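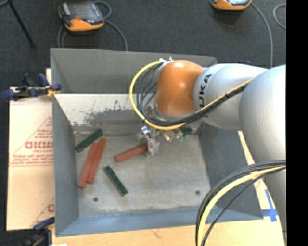
Search this site
Enter keywords

Tide Pools at Lurham Point: Our Term Project Report
Siriporn Phromma and Borislav Milošević

We picked tide pools because Siriporn grew up near the coast and Borislav had never seen a live sea star in his life (he has now, and he won't stop talking about it!). Our question was a simple one: do pools higher up the shore have fewer kinds of animals than pools closer to the low tide line?

Lurham Point is a rocky shelf with a gravel beach on one side and the old Skatley breakwater on the other. We chose five pools, three low and two high, and visited each one at low tide through December. It was freezing and we loved it. At every visit we took the water temperature, measured the depth at the deepest spot and wrote down every animal we could find in ten minutes of looking. We turned small rocks over gently and put them back the way we found them.

By the end we had 224 sightings in our notebook. The low pools were full of life: anemones, hermit crabs, limpets, chitons, sculpins and a purple sea star as wide as Borislav's hand. The high pools mostly had periwinkles and barnacles, plus one very determined shore crab that turned up on nearly every visit. We named it Gordon.

Temperature was the part that surprised us. We expected the high pools to be warmer, but on frosty mornings they were the coldest by a long way. A shallow pool cut off from the sea for hours takes on the temperature of the air, so the animals up there have to cope with big swings in winter as well as summer. Rain matters too. After a wet night the top of the highest pool hardly tasted salty (yes, we tried it, and no, our teacher was not impressed).

There are problems with our method. Three low pools and two high ones is not an even comparison, and one of the low pools was much bigger than the others. We also got better at spotting sculpins as we went along, so our early lists are probably missing a few. If we did it again we'd borrow a proper salinity meter and go back in the summer to compare.

Thank you to everyone who drove us out there before sunrise!

Handed in 2021-03-04

Recent projects
Is Kourkoulas Creek Getting Warmer?
Bread Mould and Light
Counting Crows at Zustley Park
How Our School Uses Water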